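Report of the visit to the Braltow robotics laboratory, Stendstead, September

Members of the Astelen school partnership attended the laboratory at the invitation of Unathi Du Plessis, who leads the student project there. The party was received at 10 a.m. and divided into two groups.

The project is in its second year. Students are teaching a pair of arms to handle paper on a covered table, beginning with picking up a single sheet and moving on to folding. Each attempt is guided by a student and recorded, and the recordings are later used for training. At the time of the visit the collection stood at 2,784 attempts. Ms Du Plessis explained that thin sheets remain difficult, as the fingers must close very near the table without pressing into it.

Sibusiso Mthembu, a final-year student, took the second group through the session plan. Students work in teams of three, and each team is responsible for its own log. Attempts that fail are kept and marked as such. Members asked whether younger pupils could take part, and were told that the Ngcobo club already sends two pupils each term, under supervision.

The partnership was impressed by the care given to the written logs, which were made available for inspection. It was noted that bench time is limited and that access for visiting schools would need to be agreed a term in advance. A request for places has been submitted.

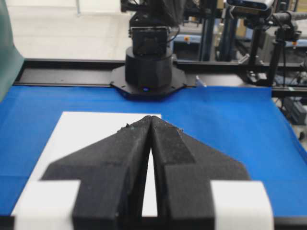
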